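Progress report to the Enon Fund, second period
Prepared by Lesia Bilyk for Haris Arain

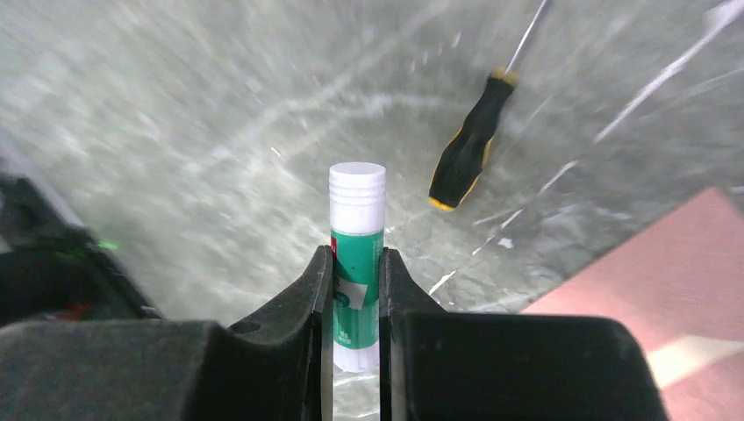 The grant pays for a printed and online visitor guide to Nerndale and the villages along the Trerngate road. This report covers the work up to the end of December.

## Where we are

The text for Nerndale itself is finished. It covers the town's location, the river crossing, the old market streets, the two churches, and how to get there by bus or car. Trerngate is drafted but still needs its walking directions checked on foot. Zakaria, the smallest of the three places, has only an outline so far.

We planned for 30 entries on individual sights. Of these, 22 are written and eight are left. Most of the missing ones are in Zakaria, where the upper road was closed for repairs for much of the fall. I went up once before the closure and have usable notes on the mill and the viewpoint, but nothing on the chapel beyond what is in the county history.

## Facts and figures

The first draft gave the height of the Trerngate pass as 287 meters. The survey sheet says 278, and we have changed it in the text, on the map, and in the distance table. The older number is still on the sign at the parking lot. I have written to the county about it and have not had a reply.

Population numbers for Nerndale differ between sources depending on whether the outlying farms are included. We now use the town-only number everywhere and say so in a note.

Opening hours have been harder than expected. The museum in Nerndale changes its hours twice a year and does not post the winter ones until they start. In the printed guide we will give the months it is open and a phone number. Exact hours will go online only.

## Maps

The town map is done. The area map has gone back to the designer twice, the first time for spelling and the second time to move the bus stop at the foot of the pass to the correct side of the road. The third version came in last week and looks right to me. Haris, please look at the path between the reservoir and the lower village before I sign off. You know that stretch better than I do.

## Printing

Two printers sent quotes. Both priced a run of 500 copies in color, stapled, on the same paper. The cheaper one is within the budget line. The plan is to give 200 copies to the bus station and the guesthouses and keep the rest at the library desk in Nerndale, where people can ask for one at no charge.

## Money

Spending is on track except for travel, which is under because of the closed road. I would like to move what is left in travel to the next period. The translation line has not been touched, and will not be until the English text is final.

## Next period

- Visit Zakaria once the upper road opens and write the remaining entries
- Walk the Trerngate route in both directions and time it
- Get written permission for the two old postcards from the county collection
- Send the full text for proofreading
- Confirm the print order

The main risk is the road. If it stays closed past March, I suggest printing with a shorter Zakaria section and putting the full one online later. I need a yes or no on that before the print order goes in.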